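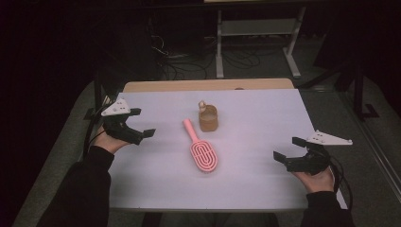 A pair of hand-held grippers, with a hairbrush and a small cup on the table between them.

In Praise of the Gripper You Hold Yourself

I've spent most of May comparing grippers in our little workshop in Hakinville, and my favorites are the ones with no arm attached. You pick up one in each hand, like a pair of oversized tongs, and go to work. I love them!

Arms are wonderful machines, and I'm not giving ours up. But when the question is whether a set of jaws is any good, an arm gets in the way. If the Rivska jaws fumble a cup on our arm, I can spend an afternoon wondering whether to blame the jaws, the controller or my own settings. With the same jaws in my hand I know in a minute or two, and I can feel the slip as it starts.

Take a hairbrush. It sounds too easy, and then you try to lift it by the handle and the heavy end swings down. Grab it by the head instead and short, flat jaws have all those ribs and gaps to deal with. A cup wants something else again: come in too low and you shove it, squeeze too hard and it pops away. I did 462 lifts with the Rivska pair and the Bronthorpe pair, using 11 household objects, and the brush taught me more than any of the neat wooden blocks we used to start with.

The Bronthorpe jaws open wider and I expected to prefer them. I don't. My wrists were tired by lunch, and the lighter Rivska pair let me make small corrections without thinking.

There's a fair complaint that people cheat. We tilt, we nudge, we use the other hand, and an arm may not be able to copy any of it. True enough, and I'd still start by hand. Those little cheats are good ideas, and I'd like to see more controllers built to use them. Next on my table is the cup again, with both hands this time.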